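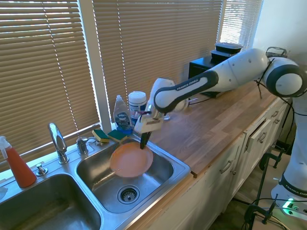

4.2 The Okeo kit in a household sink

The second product we reviewed was the Okeo starter kit, sold by Weleck as an add-on for research arms. The kit consists of a wrist bracket, a set of replacement fingers, a printed setup guide and a year's access to the Weleck software, which handles grasp planning and records each run. It does not include an arm, a gripper or a camera. Weleck describes it as suitable for "everyday kitchen handling", and we took that phrase as the basis for our tests.

Most published tests of such kits are carried out on a flat table. A sink is harder for several reasons. The walls limit the angles from which the gripper can come in, the tap takes up much of the space above the back ledge, and a polished metal floor gives poor depth readings. Plates make matters worse. They are thin and wide, and when they lie tilted only part of the rim can be reached. We therefore gave plates more of the test time than any other class of object.

Figure 4 shows the arrangement used for the single-plate task. The arm is a Franka Emika model with its base on the floor beside the counter, so that it reaches the basin from the side. The plate is in the right basin of a double sink, tilted, and the gripper is pointing down with one finger touching the edge of the plate. Washing-up liquid, sponges and wipes were left at the back of the sink as they would be in a home, and the planner had to treat them as obstacles.

Each run began with the arm in the same rest position. An operator placed the plate by hand, following a list of positions drawn up beforehand, and then started the planner from a laptop. The operator did not help the arm once it had started to move. A run counted as a success if the plate was lifted clear of the basin and held there until the software reported that the grasp was stable. Dropped plates, contact with the tap and planner time-outs were all counted as failures, but were logged under separate headings.

We completed 500 runs with a single plate. Of these, 143 failed. The largest group of failures came from the first contact with the rim: the finger met the plate slightly too low, pushed it along the floor of the basin and left it flat, after which the planner could find no way to get a finger underneath. The next group was made up of time-outs. These were mostly seen when the plate lay against the wall nearest the window, and they were more common in the morning, when sunlight came through the blinds. Lowering the blinds fully reduced them but did not remove them. Contact with the tap was rare and never stopped the arm for long.

The Cabral baseline, which uses the same arm with its ordinary fingers and an open planner, did worse on tilted plates and slightly better on flat ones. We think the second result has more to do with the planner than with the fingers. Cabral slides a flat plate to the wall on purpose and uses the wall to tip it up – a move that the Okeo planner will not attempt, as its default settings forbid contact with fixed surfaces. The setting can be changed, but the guide does not say so, and we learned of it only from the supplier's support desk after testing had finished.

Fitting the kit took two of us most of an afternoon. The bracket went on without trouble. The cables were less well thought out: those supplied were too short to follow the outside of the arm with enough slack at the shoulder, and we replaced them with longer ones from our own stores. The fingers held up well over the test period. Their tips showed light wear by the end, though we could not link this to any change in the failure rate.

The price is also worth noting. At the time of purchase the kit cost 2,000 euros, and the software licence has to be renewed every August whatever the date of purchase, so a laboratory that buys in spring pays for months it does not receive. The Mavari kit discussed in Section 4.1 costs more at the outset but has no yearly charge.

All results in this section were obtained with the software release of April 2022. A later release changes the way grasp candidates are ranked, and we have not repeated the plate runs with it. The cup and cutlery runs are reported in Section 4.3.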